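Unit 3: Automated Decisions and the Right to an Explanation

Required reading: Kohlhase, chapter 2, and the Haleck ruling.

A decision is automated when no person reviews the result before it takes effect. In the Haleck matter, a lender rejected 2,999 applications by this method, and applicants received a form letter that gave no grounds. Students should be able to state which duties the lender owed and at what stage each one arose.

Disclosure and explanation are separate duties. Disclosure tells a person that software was used. Explanation gives the main factors behind the result in language the person can follow. 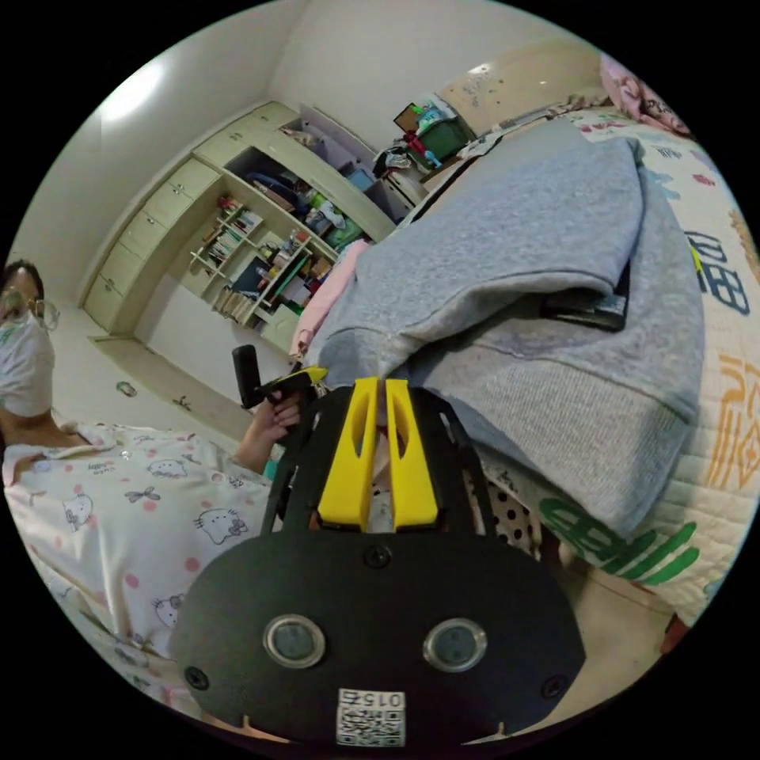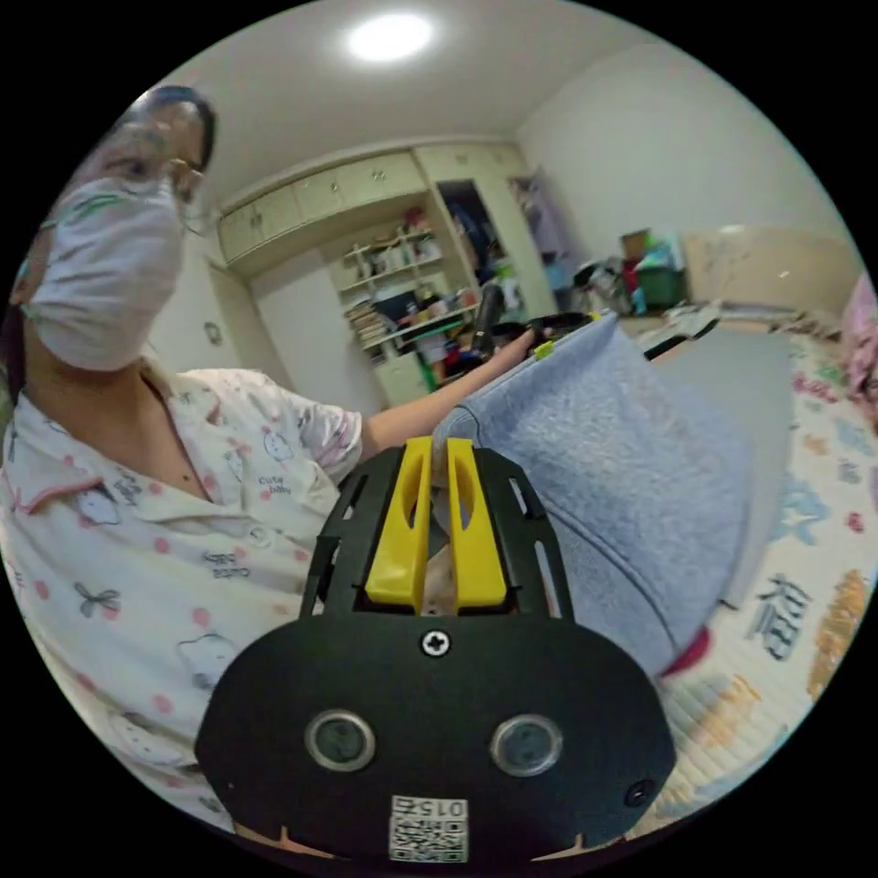 Nermin Işık objects that an explanation is of little use without a right of appeal, and that the Haleck applicants would have gained only a longer letter. Her response, at page 59 of the reader, should be read together with the ruling.

Written work: compare the Haleck and Vatard notices in no more than two pages. Cite the reader by page number.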